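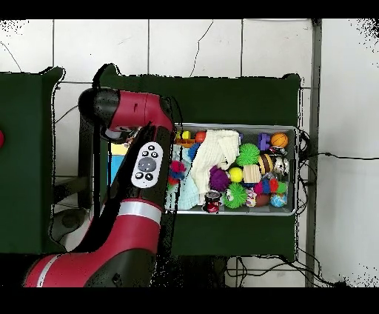

Xiomara Villanueva had been looking forward to toy day since January, and when she finally got the gray bin up on the green table she did a little hop, right there in front of Gunther.

"Look at it!" she said. "Look how full it is!"

"It's a bin," said Gunther Gerlach.

"It's the whole neighborhood, Gunther."

She meant it. Every house on Dalleck Street had put something in, and the Urnstead swap opened at ten, so there was just enough time to go through it all (she would have done it for fun anyway, at midnight, with a flashlight). The purple spiky ball was the first thing she picked up. She rolled it across her palm and laughed out loud, because it tickled exactly the way the one in her grandmother's kitchen drawer used to.

"Try it. No, really, give me your hand."

Gunther gave her his hand. He was a man who had sold roof gutters for most of his life, and he stood with the ball in his palm for quite a while.

"Huh," he said. "Are there more of these?"

"There are green ones!"

He found a green one and kept it, and after that he was useful. He pulled out the red soda can and set it to one side. He unfolded the white knitted cloth, the one with the waffle pattern, and held it up to the window.

"Edeltraud made this," he said.

"How can you tell?"

"She made me one. When I had my knee done." He folded it in half, then in half again, much more carefully than he had handled anything else. "She must be clearing out the back bedroom."

Xiomara hadn't heard that Edeltraud Kasten was clearing out anything. She picked up the plush toy, all fuzz, red and pink and blue, and smoothed it down with her thumb — it sprang right back up, wonderful thing.

"Is she moving?"

"To her sister's. In Frerichs." He put the cloth on the chair behind him, under his coat. "I thought I'd walk over after. Bring it back to her, maybe. She might have put it in by mistake."

"She might have," said Xiomara, who was already grinning. "Take her a spiky ball, too. Take her the purple one!"

He put it in his pocket, where it made a terrific lump, and went to unlock the door.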